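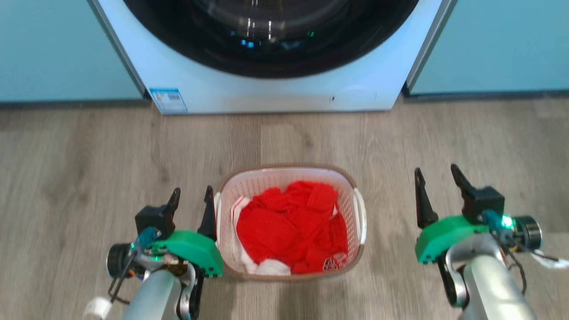
Waschmaschine, geschlossen. Davor der Korb, wie immer im Weg.

Mein Nachbar Renato Saavedra hat sich im November eine App installiert, die ihn an seine Wäsche erinnert. Sie heißt Mukis und schickt ihm eine Nachricht, wenn die Trommel seiner Ansicht nach lange genug stillgestanden hat. Er liest die Nachricht, nickt und geht ins Kino.

Ich verstehe ihn gut. Waschen ist ja keine Arbeit, das macht die Maschine. Arbeit ist alles danach, und dafür hat die Industrie uns den Wäschekorb überlassen: einen Kunststoffbehälter mit Löchern, an dem sich seit meiner Kindheit nichts verbessert hat. Für die Maschine dagegen gibt man ein Vermögen aus. Meine Freundin Zane hat 1378 Euro bezahlt, 33 Programme inklusive, von denen sie zwei benutzt. Das zweite aus Versehen.

Trotzdem halte ich den Korb für das ehrlichere Möbel. Die Maschine verschwindet gern zwischen glatten Schrankfronten und tut, als gehöre sie zur Einrichtung. Der Korb steht auf dem Boden und wartet. Man kann um ihn herumgehen, bei uns schafft die Familie das bis Donnerstag, danach stößt sich jemand den Zeh und es wird gefaltet.

Wer Wohnungen plant, sollte ihm endlich einen Platz einzeichnen. Fünfzig mal vierzig Zentimeter würden mir schon reichen, gern auch neben dem Kühlschrank.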